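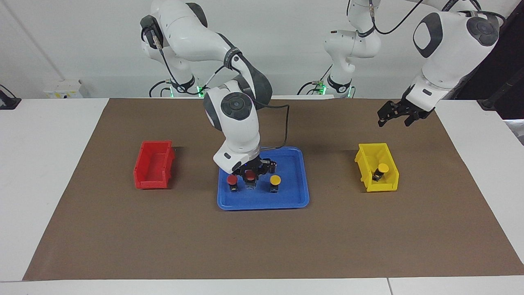
Push button works once, then nothing until power is cycled

Szymon Adamczyk
September 2023
I'm wiring a latching stop button into a 24 V relay circuit. Pressing it drops the relay, but after I twist to release, the relay stays off. Contact block is normally closed and reads 2 ohms. Is the block faulty?

Aleksandra Brzozowska
No, the block is fine. You have a hold-in contact across the start button, so the relay needs a fresh start pulse after any stop. Check that the start button goes to the coil side — terminal A1 on most relays.

Sisay
Had the same. Swapped the relay, made no difference.

Dultero
2 ohms is a bit high for a new contact. Zero your meter leads first.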